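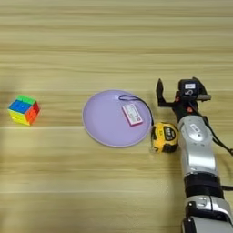
Good news for anyone with a puzzle drawer at home - the swap night at the Zepeda library is back this Friday! I went to the last one in May and came home with more than I brought (oops). Doors open at 5, and you can trade up to four items. 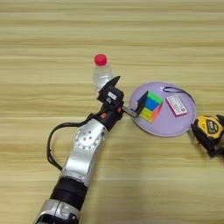 Striped wood grain on the tabletop.

The Fernari café next door is staying open late, and I hear the lemon cake is worth the line. Last time 126 of us squeezed in, so come early if you want a chair.

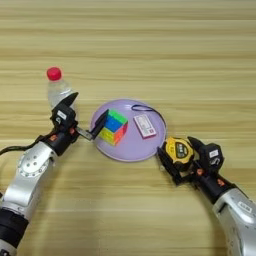 A puzzle cube on a purple plate.

Entry is free for kids under 12.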